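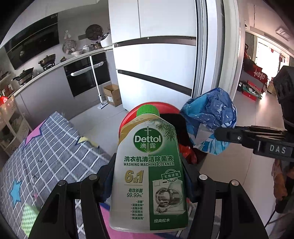
Slip detection for hand-held gripper demonstrations
Sohail Sandhu, Ernlow project

3. Method

Demonstrations were recorded in home kitchens with hand-held two-finger grippers. Bottles of household cleaner were chosen as the main object class. They are tall, smooth and hard to keep upright when the fingers close off centre. Each trial consisted of a grasp, a lift and a placement. The operator was told to hold the bottle upright throughout.

The full set holds 860 trials. Of these, 23 were removed before training – the label was hidden at the moment of grasp, so the tilt could not be measured.

4. Results

The Bukhari filter was run for 2,000 steps with two settings of the tilt threshold. The lower setting caught more slips but also marked slow, deliberate turns as slips. The higher setting missed most slips near the cap, where the contact area is small. The lower setting was kept for the remaining tests in section 5.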